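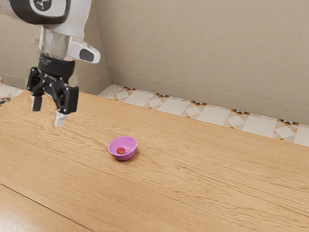

에제키엘 보아텡은 지난 검토 회의에서 이렇게 물었습니다. 그릇에서 과일 하나를 꺼내는 일을 기계가 할 수 있다고 해서, 우리가 부엌일을 기계에 맡길 수 있다고 말해도 되느냐는 것이었습니다. 그는 이번 보고서에는 성공률보다 먼저 이 질문의 답을 써 달라고 했습니다. 저는 그 말이 옳다고 생각하여 순서를 바꾸어 씁니다.

라트데일 가사 작업 과제 중간 진행 보고
수신: 음베키 기금 사업 담당자
작성: 라에드 아와드
보고 기간: 직전 보고 이후부터 10월까지

1. 질문에 대한 답

아직은 맡길 수 없습니다. 식탁 위에 물건이 적고 그 위치가 크게 바뀌지 않으면, 시뮬레이션 안의 로봇 팔은 정해진 일을 꽤 안정적으로 합니다. 그러나 사람이 실제로 식사를 하고 난 식탁은 그렇지 않습니다. 그릇이 겹쳐 있고, 숟가락이 그릇 안에 들어 있고, 휴지가 그 위에 놓여 있습니다. 이런 식탁에서는 우리 시스템이 사람의 도움 없이 끝까지 정리한 경우가 드물었습니다. 그래서 이번 보고에서는 ‘할 수 있는 일’과 ‘맡길 수 있는 일’을 나누어 설명하려고 합니다.

2. 이번 기간에 한 일

계획서에 적은 대로 시뮬레이션에서 먼저 연습하고, 그다음에 시험 부엌에서 확인하는 방법을 유지하였습니다. 시뮬레이션의 기본 장면은 긴 나무 식탁과 작은 분홍빛 그릇, 그 안의 작고 둥근 빨간 과일 모양 물체로 되어 있습니다. 단순한 장면이지만 여러 가지 실패가 여기에서 이미 나타납니다. 그릇의 벽이 집게 손가락의 길을 막고, 물체가 벽 가까이에 있으면 손가락이 들어갈 자리가 좁아집니다.

이 기간에 시뮬레이션 시도를 모두 2,391회 실행하였고, 그중 1,495회가 성공으로 기록되었습니다. 성공의 기준은 물체를 그릇 밖의 지정된 자리에 놓고, 그릇이 넘어지지 않은 경우입니다. 지난 보고에서는 그릇이 넘어져도 물체만 옮기면 성공으로 계산하였는데, 이 기준은 집에서 쓰는 사람의 입장에서 맞지 않다고 판단하여 바꾸었습니다. 그러므로 지난번 숫자와 이번 숫자를 직접 비교하시면 안 됩니다. 지난 기간의 기록도 새 기준으로 다시 계산하고 있으며, 결과는 다음 보고에 붙이겠습니다.

시험 부엌에서는 아홉 가지 작업을 정하여 확인하였습니다. 그릇에서 과일 꺼내기, 빈 컵 옮기기, 접시를 건조대에 세우기, 행주로 식탁 닦기, 서랍 열고 닫기, 숟가락 모으기, 뚜껑 덮기, 봉지에 든 빵을 선반에 올리기, 작은 쓰레기 버리기입니다. 이 가운데 옆에서 사람이 지켜보지 않아도 된다고 판단한 작업은 두 가지, 빈 컵 옮기기와 서랍 열고 닫기입니다. 과일 꺼내기는 잘될 때가 많지만 여기에 넣지 않았습니다. 무른 과일을 너무 세게 잡는 문제가 남아 있기 때문입니다.

3. 잘되지 않은 일

행주로 식탁을 닦는 작업은 계획보다 많이 늦어졌습니다. 팔은 닦는 움직임을 잘 따라 하지만, 얼룩이 남았는지를 스스로 판단하지 못합니다. 같은 자리를 여러 번 닦고 더러운 자리는 그냥 지나가는 일이 자주 있었습니다. 처음에는 카메라의 문제라고 생각하여 조명을 바꾸어 보았으나 큰 차이가 없었습니다. 지금은 학습 자료에 얼룩의 종류가 부족하였다고 보고 있습니다.

접시를 건조대에 세우는 작업에서는 시뮬레이션과 실제의 차이가 가장 컸습니다. 시뮬레이션의 접시는 미끄럽지 않은데, 시험 부엌의 접시는 물기가 있으면 집게에서 천천히 돌아갑니다. 마찰 값을 낮추어 다시 학습시켰더니 조금 좋아졌지만, 이번에는 마른 접시를 필요 이상으로 세게 잡게 되었습니다. 물기가 있는지를 먼저 알아내는 단계를 추가하는 것이 좋은지, 손가락 패드의 재질을 바꾸는 것이 좋은지 아직 결정하지 못하였습니다. 울레모프 쪽에서는 패드를 바꾸는 것을 권하고 있습니다.

속도에 대해서도 말씀드려야 합니다. 사람이 잠깐이면 끝내는 일을 로봇 팔은 그보다 훨씬 오래 합니다. 아무도 없는 시간에 일한다면 느린 것은 큰 문제가 아니라는 의견이 팀 안에 있습니다. 저도 어느 정도 동의하지만, 그렇다면 실패하였을 때 도와줄 사람도 없다는 뜻이므로 조심해서 말해야 한다고 생각합니다.

4. 일정과 예산의 변경

식탁 닦기 작업의 중간 목표를 다음 보고 기간으로 옮기는 것을 요청드립니다. 대신 숟가락 모으기는 예정보다 먼저 시작하였으므로 전체 종료 시점은 바뀌지 않습니다. 예산의 총액도 변경이 없습니다. 다만 장비 항목에서 남은 금액의 일부를 손가락 패드 시험 재료로 쓰고자 하며, 항목 변경 신청서를 따로 보내 드리겠습니다.

외부 방문 시연은 하지 않기로 하였습니다. 시연을 위해 식탁을 깨끗하게 준비하면 보시는 분들이 실제 능력보다 높게 평가하실 수 있습니다. 담당자께서 원하시면 준비하지 않은 식탁으로 오전 9시부터 점심까지 보통의 시험을 그대로 보실 수 있습니다.

5. 다음 기간의 계획

먼저 시뮬레이션 장면에 물건을 늘립니다. 그릇 안에 물체가 두 개 이상 있는 경우와, 그릇 옆에 다른 식기가 붙어 있는 경우부터 시작합니다. 그릇의 깊이와 벽의 기울기도 여러 가지로 바꿀 예정입니다.

다음으로 사람의 도움을 기록하는 방법을 고치겠습니다. 지금은 시험 중에 사람이 손을 댔는지만 적고 있어서, 숟가락 하나를 바로 놓아 준 것과 작업 전체를 다시 시작한 것이 같은 표시로 남습니다. 앞으로는 도움의 종류와 걸린 시간을 함께 적겠습니다. 보아텡 씨의 질문에 숫자로 답하려면 이 기록이 꼭 필요합니다.

항목 변경 신청서와 작업별 시험 기록은 이 보고서와 같은 주소로 보내 드립니다. 식탁 닦기의 목표 연기에 대한 회신을 먼저 주시면 시험 부엌의 사용 시간표를 그에 맞추어 정하겠습니다.

라에드 아와드 드림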